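# Prillcombe: how a village ends up where it is

Talk notes, 2018-08-06
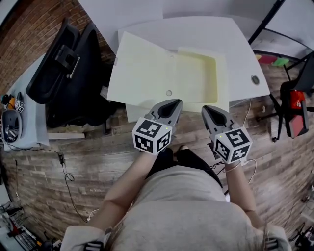
Someone who read my first draft wrote back that you can't call Prillcombe a village when half of it sits up the hill in Festine parish, and I think that's a fair hit, so I'm starting there. Ask for hands: who grew up calling the top end Festine? Wait for the grumbling to die down.

OK. So the parish line runs right along the brook, then does that odd kink behind the chapel and goes up the lane. Everything east of the lane is Prillcombe on paper. Everything west is Festine, even though those folks buy their bread here and their kids go to our school. We have 463 people on our side. I'm not going to guess at the other side, please don't ask me to!

(Slow down here, I always rush this part.)

Why the kink? Old mill. The miller had land on both banks and didn't want to pay two lots of dues, so the line got bent around his orchard. At least that's the story I was told, and I've only found one map that backs it up. Say that out loud. Don't let it sound like settled fact.

Next bit, the roads. Two of them matter. The Donham road comes in from the south, crosses at the ford (now a bridge, a pretty ugly one, sorry) and turns into Main Street. Donham is 6 miles off and it's where everybody went on market day. The other one is the ridge road, which is much older and misses us completely. I love this. The first houses were up on the ridge, and then people drifted downhill toward the water over a couple hundred years and left the church behind. So if you've ever wondered why you have to climb to get to a wedding, there you go.

Show the slope with your hand. Works better than the chart.

Flooding: keep it short, or we'll be here all night. The brook can come up to four feet in a wet January, and the low cottages have those raised doorsteps. Point out that the steps are different heights. Each owner seems to have built for the worst flood they personally remembered.

Then names. "Combe" is easy, it's a valley. "Prill" is a little running stream, an old word, and my grandmother still used it for the ditch behind her shed. Festine I can't explain at all. If anyone in the room has a theory, take it now and write it down. Last time I forgot to write it down.

Should be at 20 minutes by this point. If I'm over, skip the railroad. If I'm under, do the railroad: planned through here, surveyed, stakes in the ground, then it went by way of Donham after all. That's why Donham has a hotel and we have a bench.

Questions. Repeat each one back for the people in the rear, the hall eats sound. The boundary will come up again, so keep the parish map within reach, and bring the spare reading glasses.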